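Ludell council signs up for "quiet" desk screens, but evidence is thin

8 November 2021

Ludell council is to spend public money on 200 desk screens which the seller says will make its open-plan offices calmer and help staff get more done. Papers released with the decision give little reason to believe it.

The screens are made by Zoltlow and sold under the name Flullska. They will go into the council's main building on Fourie Street, where staff have complained about noise since the old partition walls came out. The first are due in January.

According to the firm's brochure, which is attached to the papers, workers who sat behind a Flullska screen were "measurably more focused" after five days. The brochure does not say how focus was measured, who did the measuring or what the workers were doing at the time. A footnote refers to "internal findings". The council was asked whether it had seen these findings and replied that it was "satisfied with the information supplied".
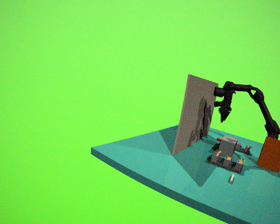 An upright panel on a teal tabletop, in a computer rendering.

The council did run a trial of its own. It lasted six days, in one corner of the planning department, during a week when many of the team were working from home. Staff were then asked to fill in a form. Most of those who did said the room had been quieter, which is hardly a surprise with half the chairs empty. There was no comparison with another floor, and no sound readings were taken before or after.

A screen on a desk can certainly stop you catching a colleague's eye. Whether it stops you hearing them on the phone is another matter. The offices have hard floors and bare ceilings, and the papers do not mention carpet, ceiling tiles or any other way of dealing with noise. Nor do they say whether putting back a few of the walls was ever priced.

Zoltlow says it has had more than 1000 orders for the range this year. That shows the screens are selling. It says nothing about whether they work.

In a statement, the council said the purchase was "a modest investment in staff wellbeing" and that it would "review the benefits in due course". It did not say when, or what it would count as a failure. The price per screen has been blacked out in the public version of the papers on grounds of commercial confidence.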